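Tag der offenen Tür im Juni, Halle Prudstead
Sicherheitsbegehung vor Einlass, mit Anmerkungen

Begehung: Sumeya Gebretsadik, Dumisani Potgieter
Vorführung am Tisch: Shewit Teshome
Beginn 8:15 Uhr, Einlass 10:00 Uhr

1. Zugang und Wege

Fluchtwege frei, Türen nach außen zu öffnen: in Ordnung
Feuerlöscher sichtbar, Prüfplakette gültig: in Ordnung
Höchstens 40 Personen gleichzeitig im Vorführbereich: Zähler liegt am Eingang
Besucherbändchen (3000 Stück) ausgepackt: in Ordnung
Garderobe: offen

Anmerkung Potgieter: Die Garderobe steht noch halb im Durchgang zu Raum 221. Bitte bis 9:30 Uhr an die Fensterseite schieben. Ansonsten sieht die Halle so gut aus wie noch nie, großes Lob an alle, die gestern bis spät aufgebaut haben!

2. Roboterarbeitsplätze

Not-Halt an jedem Platz ausgelöst und zurückgesetzt: in Ordnung
Geschwindigkeit im Vorführmodus begrenzt: in Ordnung
Absperrband auf Kinderhöhe: nachgebessert, jetzt in Ordnung
Greifer auf festen Sitz geprüft: in Ordnung
Lose Kleidung, Schals, Umhängebänder beim Vorführpersonal abgelegt: Teshome ja, Tekleab bitte noch das Namensschild anstecken statt umhängen

Anmerkung Gebretsadik: Shewit hat uns die Schalenaufgabe einmal komplett gezeigt, und ich hätte gern noch eine halbe Stunde zugeschaut. Man steht hinter dem Band und hält unwillkürlich die Luft an, wenn der Finger an den Rand geht. Das wird der Platz, an dem die Leute hängen bleiben, also dort bitte mehr Stehfläche einplanen (Band einen Meter zurück, Stehtisch weg).
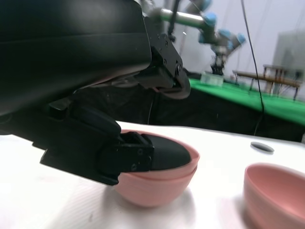

Schalenaufgabe: der untere Greiffinger am Rand der rosa Schale, rechts eine zweite in derselben Farbe.

Wer vorführt, greift während der Bewegung nicht auf den Tisch, auch dann nicht, wenn eine Schale verrutscht. Erst anhalten, dann zurechtrücken. Das gilt genauso für Besucherkinder, die »nur schnell helfen« wollen. Am Ende jeder Runde dürfen sie die Schalen neu hinstellen, der Arm steht dann still und Shewit hat die Hand am Not-Halt.

3. Kabel und Strom

Mehrfachsteckdosen nicht hintereinander gesteckt: in Ordnung
Bodenkabel unter Brücken verlegt: offen am Platz Olen
Hängende Leitungen außerhalb des Bewegungsbereichs: vor jeder Runde erneut ansehen
Ersatzsicherungen griffbereit: in Ordnung

Anmerkung Potgieter: Für Olen fehlt eine Kabelbrücke, im Lager Hailu liegen noch welche. Eyerusalem Abdella bringt sie mit, wenn sie das Mikrofon holt.

4. Einweisung

Kurzansage vor jeder Runde (Abstand, Not-Halt, keine Blitzlichter): Text liegt aus
Ersthelferin benannt: Abdella
Ablösung nach jeder zweiten Runde: Plan hängt am Tresen Stokitura

Anmerkung Gebretsadik: Amanuel hat die Ansage zur Probe gehalten und sie ist richtig schön geworden, auch für Achtjährige verständlich. Bitte genau so lassen!

Offen bis Einlass: Garderobe, Kabelbrücke Olen, Namensschild Tekleab
Nachkontrolle 9:40 Uhr durch Potgieter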